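Home | Bench Diary | Older entries | About me | Search

Filed under: lab life, two-arm stuff, tubes tubes tubes

September, late, second cup of tea

I was going to go to bed an hour ago but I want to get today down while it's still fresh, so this will be a long one and probably badly spelled.

The short version is that the wobble thing works! Or works enough that Yaneth stopped frowning at the plots and went and got herself a sandwich, and she does not leave a plot for just any reason.

Longer version. Since spring we've been training the Misby policy on demonstrations of tube handling, where one of us drives the arms and puts tubes in and out of racks over and over while it all gets recorded. You feed in the recordings, the policy learns to copy, everybody is happy until the tube goes in slightly crooked. Then it just sort of leans on the rim of the hole and pushes, because in all our beautiful demos no one ever leaned on the rim of the hole. We were too good at it! Severyn especially, he has hands like a watchmaker and his demos are so clean they're useless (I told him this, he took it as a compliment).

So my idea, which I'll claim in writing here before Marlina claims it at group meeting, was to collect a smaller set of bad starts. You begin with the tube off center or tilted in the fingers, touch the rim on purpose, and record only the getting-out-of-trouble part. I wanted to know how many of those you need before the policy picks up the habit. We had 2516 clean demos from the summer. I added 125 wobbly ones, all done by me and Kekeli over the last couple of weeks, and my right wrist will be telling me about it until Christmas.

Training finished overnight. I got in early, before the coffee machine was even on, and Nadiia was already there reading the loss curve off her phone like it was a football score.

We ran the evaluation on the usual bench, with the clear rack and the pipette stand left at the back where it always lives. The stand matters a little, because the old policy used to get nervous near it and lift way too high on the approach, and I didn't want to make life easier for the new one by clearing it off. Yellow tube in the right gripper, back-right hole, the one I've come to hate personally. It's the hardest one in the rack for us because the fingers hide most of the hole from the head camera right when you need to see it.
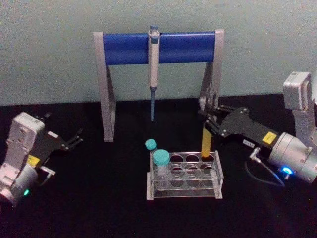
What we measured

I'm writing this part down properly because I'll need it for the write-up and I know what my memory is like.

Every trial starts with the tube already in the right fingers, and we knock the grip off by a random tilt before the policy takes over. The left arm stays parked. (It'll get its own job in the next round, holding the rack still, but Marlina wants one change at a time and she's right, even if I sulked over it.) A trial counts as a success if the tube ends up seated and the fingers let go without dragging it back out. If one of us has to hit the stop, it's a fail, no arguing. Kekeli scored, and I wasn't allowed to stand where I could see his sheet.

We've been at it for several days now with old and new policies mixed up in random order, and this afternoon we reached 531 trials, when the session time ran out. The new policy is clearly ahead on the tilted starts. On straight starts the two are so close that I wouldn't bet lunch on either. That second bit made me happier than the first, because my big fear was that the wobbly demos would teach it to wobble for fun, touching the rim even when it had a perfectly straight shot. It mostly doesn't.

Mostly! There were 3 trials where it did a strange little circle above the hole before going in, as if it were stirring soup. They all counted as successes, but I don't love it. Nadiia thinks it's me. She pulled up my demos next to Kekeli's and, fine, I do circle a bit when I'm hunting for the hole. I never knew that about myself. So now my nervous habit lives in a neural network, and I have to decide whether to redo my half or leave it alone and report it.

Yaneth's vote is to leave it and train one more version on only Kekeli's demos, then compare. That's sensible and also another night of waiting. It's running now on Drasau, our slow machine, since the fast one is booked for the Vullano people through the end of the month.

Things I don't want to forget

Ask Severyn to do some bad starts too. He'll hate it, but I want to see what recovery looks like from somebody with steady hands.

Try the front row of holes. We've been so stuck on the back-right corner that I have no idea how it does elsewhere.

Write down the tilt range in the shared notes, in degrees, with the script version. I've said I'd do this twice.

Call Mom back.

Anyway, my tea is cold and Drasau still has hours to go. I've got the progress page open on the laptop and I'm going to shut the lid now. In a minute.

Comments

stasiv_reader: Did you keep the wobbly demos at their natural share of the training mix, or sample them more often? With so few of them next to the clean set I'd expect them to get drowned out.

Reply from the author: Sampled more often! I should have said. I'll put the ratio in the next entry once I've checked what I set it to.

Pipa: The soup stirring made me laugh out loud on the bus. We had a policy that paused before every grasp and it was my coworker thinking about lunch.

Kekeli Kwofie: For the record I do not circle.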